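3.2. Disposición de la vajilla en el puesto de recogida

La fase de recogida se estudió en un puesto de esquina, formado por una superficie gris lisa y dos paredes blancas contiguas. Los recipientes de plástico se arrimaron al fondo para liberar la parte delantera del tablero, donde se depositan las piezas antes de ordenarlas. El protocolo Trolara comprende 692 episodios de recogida, repartidos entre los locales de Steltavley y Jirine. En 80 de ellos se mezclaron tazas y platos en un mismo recipiente; los restantes emplearon un solo tipo de pieza y se analizan en la sección 3.4.
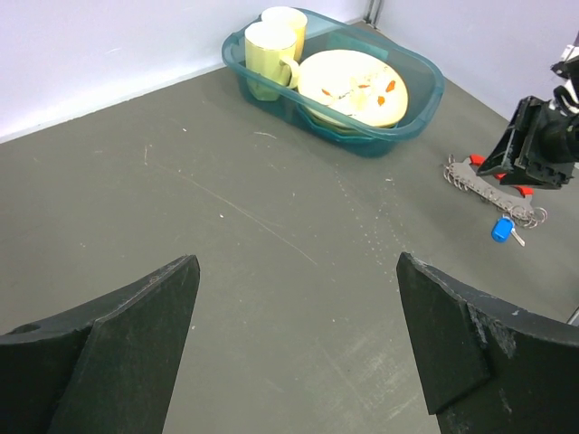
Figura 4. Barreño translúcido verde azulado con dos tazas de color amarillo pálido y un plato color crema.

En la configuración de la Figura 4, las tazas ocupan el lado izquierdo, una detrás de otra, y el plato queda a la derecha. La taza más próxima está en posición vertical, con la boca hacia arriba y el asa orientada hacia el plato. Esta orientación resulta relevante para el análisis – el asa reduce el espacio disponible entre ambos tipos de pieza – y se codificó como variable independiente.

De los 80 episodios mixtos, 50 se asignaron a la condición con asa interior y el resto a la condición con asa exterior. No se fijó el orden de colocación. La transparencia del recipiente permite observar la parte inferior del contenido desde fuera, por lo que el apoyo de las piezas se anotó sin retirarlas. Los criterios de codificación figuran en el anexo B.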